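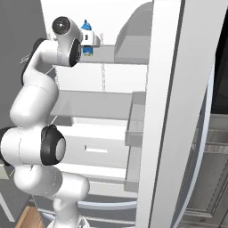
Uvach, August — Senico is seeking an operating partner for its second coffee and sandwich unit in Uvach. The partner will run the unit under a franchise sub-licence for an initial term of five years. Existing food service operators and first-time applicants may both apply.

## The unit

The premises are on the ground floor of the Oprea building, next to the tram stop. Floor area is 117 square metres, including the store room and staff toilet. Extraction, three-phase power and a grease trap are already in place. The lease is held by Senico and sub-let to the partner at cost, with no margin added.

Opening hours under the licence are 06:30 to 18:00. Longer hours can be agreed in writing after the first six months. Alcohol is not permitted under the head lease.

## Terms

- Entry fee: 2000 euros, payable on signature and not refundable after training has started.
- Royalty: 5% of net sales, invoiced monthly.
- Marketing levy: 1% of net sales, waived for the first year.
- Rent: 3052 euros a month, service charge included, business rates excluded.
- Deposit: two months' rent, held in a separate account.

Coffee, cups and bread must be bought through Trirkex, our supply contractor. Dairy, fruit and cleaning products may be bought locally if they meet the written specification. Trirkex delivers before opening and credits short deliveries on the next invoice.

## What the partner must bring

1. A registered company, or a signed undertaking to form one before the sub-lease starts.
2. Evidence of working capital to cover three months of wages and rent.
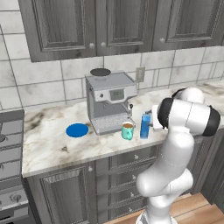 3. A food hygiene certificate at supervisor level. A booking for the next course is accepted at the application stage.
4. At least one named manager working full time in the unit. The partner may fill this post in person.
5. Two references, one of them from a landlord, supplier or bank.

Applicants who already hold a licence for a competing coffee brand must say so. It does not rule them out — the non-compete clause covers the Uvach postal area only.

## Training

Training lasts 139 hours and is split between our first unit and the partner's own premises. It covers stock control, till reconciliation, milk and allergen handling, and rota planning. Travel is not paid. Up to three people may attend under the entry fee.

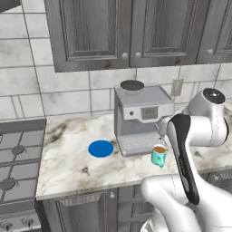 *Espresso machine and counter.*

## How to apply

Send a covering letter, a one-page budget and the documents listed under points 1 to 5 to Ovidiu Bogdan, Franchise Manager, at the Senico office in Uvach. Applications may be in English or Romanian. Shortlisted applicants will receive the draft sub-licence and sub-lease before interview and should have both read by a solicitor. Site visits are by appointment, between 14:00 and 16:00.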